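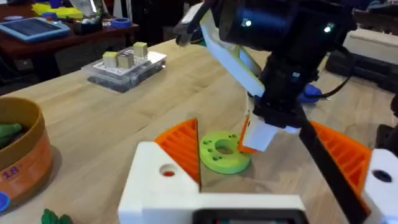
Section 6: Setting Out the Ring and the Pegboard

Before you begin, give yourself a good clear stretch of table and a few unhurried minutes. The Altside set is a pleasant thing to put out once you know the order, and most people have it by heart after a try or two.

1. Wipe the tabletop with a dry cloth and let any dust settle. Crumbs have a way of finding the small holes!

2. Stand the clear container on the table, a little back from where you'll be working, and press its lid down at all four corners.

3. Lay the pegboard on top so that it sits flat. If it rocks, lift it off and try again -- there's no need to push.

4. Place the green ring flat on the table in front of you, with the small holes facing up. Leave a hand's width between the ring and the container, or a bit more if you have big hands.

5. Pick the ring up by its outer rim and set it down again a few times, just to get the feel of it.

Note: The container holds up to 300 pegs. We find it much nicer to work with when it isn't quite full.

Caution: Don't lean on the pegboard while it is resting on the container.

When you're happy with the layout, go on to Section 7, Sorting the Pegs.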